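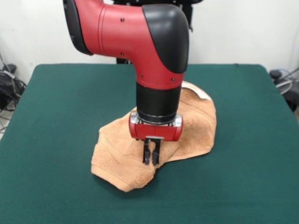 So what did visitors ask most at the open day? They wanted to know what the arm does when it misses, and whether it can tell.

4.2 What we learned from the open day

We ran the demo for six hours on a Sunday in October, and I'll admit I went in expecting people to get bored by towels. They didn't! Over the day we logged 1,217 grasp attempts, all with the Ketora policy from Section 3 and no retraining in between (Haoran wanted to tweak the grip force at lunch, and we talked him out of it). Figure 4 shows the gripper pressed down into the tan towel, both fingertips in the folds. Going in from above like this is the policy's favorite move on a crumpled heap, and I still think it's a little too fond of it.

Visitors could rearrange the towel between trials, and they were much meaner than we are. Kids rolled it into tight balls. One retired tailor kept tucking the hem underneath, which gave us 27 trials we'd never have thought to set up ourselves. We kept those as a separate split, called Brisura in Table 3.

Alžběta noticed that people cheered more for a slow recovery than for a clean first grasp, so we've started reporting the two separately.

Figure 4. Grasping a crumpled terry-cloth towel on the green felt tabletop with the two-fingered parallel gripper.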